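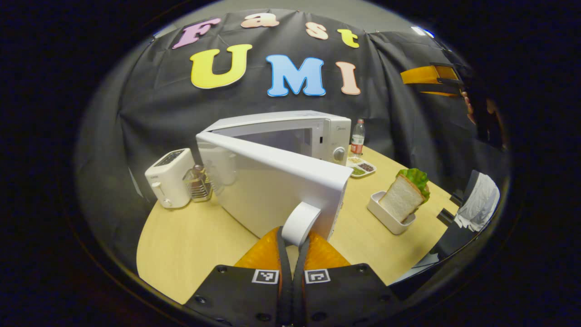 Pinza de mano ante la puerta abierta de un microondas, con un marcador cuadrado en cada placa.

Enciclopedia > Robótica > Normas y buenas prácticas
Inicio | Índice | Artículos recientes | Contacto
Imprimir | Enviar por correo

Regla de Paiva

La regla de Paiva es un conjunto de buenas prácticas para grabar demostraciones de manipulación con pinzas de mano. Toma su nombre del taller de Paiva, donde Aliki Koutsoukos redactó la primera versión tras una discusión sobre un tostador que, según las actas, ocupó la tarde entera. El texto vigente consta de 34 artículos, varios de ellos dedicados a corregir a los anteriores.

Ámbito

Se aplica a tareas domésticas sobre mesa: abrir electrodomésticos, trasladar alimentos, recoger utensilios. Quedan fuera los suelos, las escaleras y – tras una votación reñida – la repostería.

Disposiciones principales

Los marcadores fiduciales deben ir fijados a las placas de la pinza y permanecer a la vista de la cámara durante toda la toma. Taparlos con cinta, pegatinas o entusiasmo invalida la grabación. El fondo será estable; la regla admite la tela negra y no se pronuncia sobre su planchado. Los rótulos decorativos se toleran siempre que no cambien de sitio entre una toma y la siguiente.
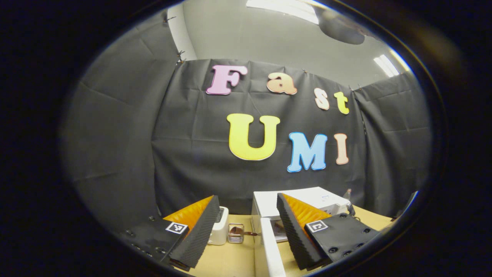

Las puertas merecen capítulo propio. El operador debe dejar constancia de si la toma empieza con la puerta abierta o cerrada, dato que todo el mundo considera evidente hasta que hay que buscarlo. Ninguna demostración puede superar los 60 segundos, y tras 2 intentos fallidos se repite la calibración. El artículo que prohíbe culpar a la pinza carece de sanción y, en la práctica, de efecto.

Críticas y variantes

Efe Mohammed, autor de la variante de Runthorpe, reprochó al texto que regulara mejor la posición del pan que la formación de los operadores. Su versión exige además anotar la iluminación de la sala. El grupo Demora adoptó ambas reglas a la vez y publicó después una guía para resolver las contradicciones, más larga que cualquiera de las dos.

Véase también: Protocolo Indirine; Marcador fiducial; Pinza de mano.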